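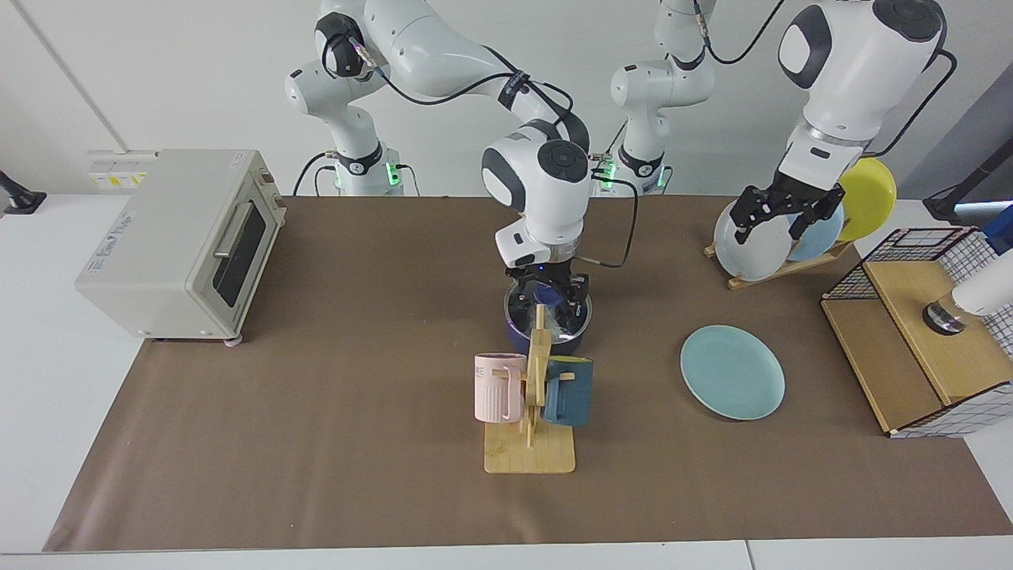
Buying a laundromat that is already running is safer than building a new one, a reader wrote in response to the previous article in this series, and the only question worth asking a seller is how much the machines take in. The owner of Curside Coin Laundry was asked to respond to that view during an interview held at the company's office in August 2024. She agreed with the first half of it.

"An existing store has customers, a water account and a drain that someone has already paid for," she said. "What the machines take in is a fair question, but a seller can give you almost any answer. I would ask for the water bills first."

Curside operates two stores. The first, on Pralleck Street, was purchased from a retiring owner and had been open for many years at the time of sale. The second was built in a former shoe store. According to the owner, the purchased store covered its loan payments from the first month, while the new one took until the second November to do the same.

She explained that water use is the figure a buyer can check most easily against the seller's claims. Each washer model has a published amount of water per cycle. If the utility bills show enough water for 307 loads a week and the seller reports nearly twice that, the difference must be accounted for before the discussion goes any further. In the case of Pralleck Street, she requested bills for a full three years and compared them with the reported income month by month.

"The bills were slightly higher than I expected, and that was a leak in the restroom," she said. "I was glad to find a problem I could fix with a plumber."

The lease received equal attention. Washers and dryers are expensive to remove, and a store owner whose lease is about to end has little power to bargain. The owner recommends that a buyer obtain a term at least as long as the loan, with renewal options in writing. Her lender, Bjarnason Savings, would not approve the purchase until the landlord had signed an extension. She described the delay as irritating at the time and said she would now insist on the same condition herself.
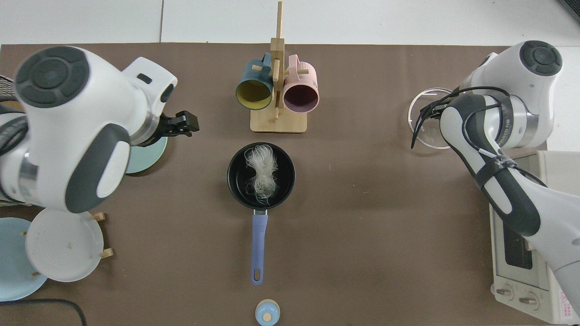
The extension also settled who would be responsible for the gas line and the roof vents, two items that had not been mentioned in the original lease at all. Under the new terms the landlord maintains the roof itself and the tenant maintains everything that passes through it. Dryer vents are cleaned by a contractor on a fixed schedule, and the owner keeps the receipts for her insurance company.

On equipment, she advised caution about replacing everything at once. Of the washers that came with the store, more than half were kept. The oldest top-loading machines were replaced with 60-pound front-loading models, which customers use for comforters and for several weeks of family laundry. These are now the busiest machines in the building on weekends — and the most costly when one is out of service.

"I budgeted for the price of the machine. I did not budget for the concrete," she said. The larger washers must be bolted to a reinforced base, and preparing the floor added $959 per machine to the cost of installation.

Both stores accept coins and cards. The card system, supplied by Nisum, was installed at the newer store first and moved to Pralleck Street the following year. The owner reported that 83 percent of payments at the newer store are now made by card. At Pralleck Street the share is lower, and she has no plans to remove the coin slots there. Older customers prefer them, and she noted that the change machine still has to be filled every other day.

Asked about staffing, she said that the common description of a laundromat as a business that runs itself had not matched her experience. An attendant is present at each store during the afternoon and evening. The position began as a cleaning job and has grown to include drop-off orders, which are washed, folded and priced by the pound. Drop-off service brings in income during the slower hours of the middle of the week, but it also requires shelf space, a scale that has been inspected by the state, and a clear written policy on lost or damaged items.

"Write the policy before you take in the first bag," she said. "Ours was written after a wool blanket."

The owner was reluctant to give a figure for what a first-time buyer should expect to earn. She said that rent, utility rates and the number of apartments without their own washers vary too widely from one neighborhood to the next. She suggested that anyone considering a purchase sit in the store on a Sunday afternoon and again on a Tuesday morning, and speak with the utility company about planned rate increases before making an offer. She is currently reviewing a third location and is waiting for its water bills.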